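About Zaltbridge

We are a small company that teaches robot arms to do the fiddly jobs in a server room, and we've been at it long enough now that we sometimes forget how odd that sounds to people meeting us for the first time. Our customers run equipment rooms, mostly modest ones, where drives need to be swapped, trays need to be checked, and somebody has to be on hand to do it in the middle of the night. We build the software that lets a pair of arms share that work, and we build and test nearly all of it in simulation before any metal moves.

How we work

Every task begins as a virtual room. We set up a table, two arms and a cabinet, and then we try the job over and over with small changes – the cabinet a little further back, the light coming from another side, one arm starting folded instead of stretched out. Our current project is called Ikar, and it is all about two arms working close together in front of one rack without getting in each other's way.
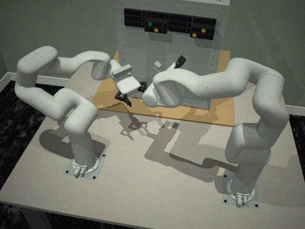
Getting two arms to be polite to each other took us far longer than we expected. One arm on its own is a fairly well-behaved thing, but as soon as you add a second, each has to know where the other one's elbow is going to be, and elbows, as anyone who has shared a small kitchen will tell you, are where the trouble starts. We ran 739 practice rounds for the first version of Ikar and kept notes on every one of them, and we still go back and read those notes when something puzzles us.

Our open day

Once a year we open the doors and let people come and see what we do all day. The last one was in September 2019, and 199 visitors came through, which filled our front room and a good part of the hallway besides! We had neighbors, customers, a lovely group from the technical school in Drirkum, and quite a few children who had much better questions than the adults did. We put the simulation up on the big screen, let it run, and talked our way through it as best we could, stopping whenever a hand went up.
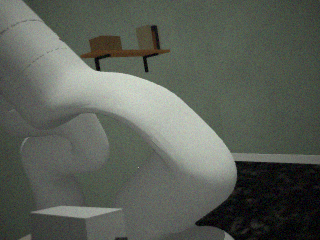
Why do you show a simulation at the open day?
Because it's where most of our work happens, and because we can stop it, back it up and look at the same moment from another side whenever a visitor wants to know more.

After the talk we moved to what we call the slow session, which has become our favorite part of the day. A visitor picks a moment in the task, we pause there, and then we go around the virtual room looking at it from wherever they like. People want to know how wide the fingers open, or how an arm decides which way to bend, or what the shadows are for. (We care about shadows quite a lot – cameras in a real equipment room have to cope with them, so ours should too.) 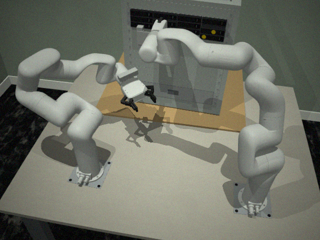 The slow session was planned for half an hour and ran to nearly two, and we can't say we minded. A few of the students stayed on to help us stack chairs and kept asking about wrist joints the whole time, and two of them came back the following June to spend the summer with us.

Where you'll find us

Our workshop is on the ground floor of the Sabatier building, at 82 Mill Road in Drirkum. Parking is behind the building, and the entrance is the green door next to the loading bay. School groups are welcome outside the open day as well, as long as you write to us a few weeks ahead. We like to keep groups small enough that everyone can see the screen and get a question in.
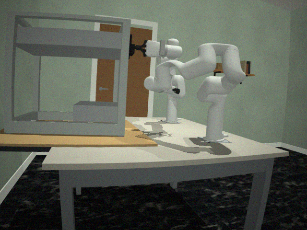 Come and visit

The next open day will be announced on our news page as soon as we've settled the date. Entry is free, there is coffee, and you don't need to know anything at all about robots to enjoy it. If you'd like us to let you know by email, leave your address through the contact form and we'll add you to the list. We write twice a year at most.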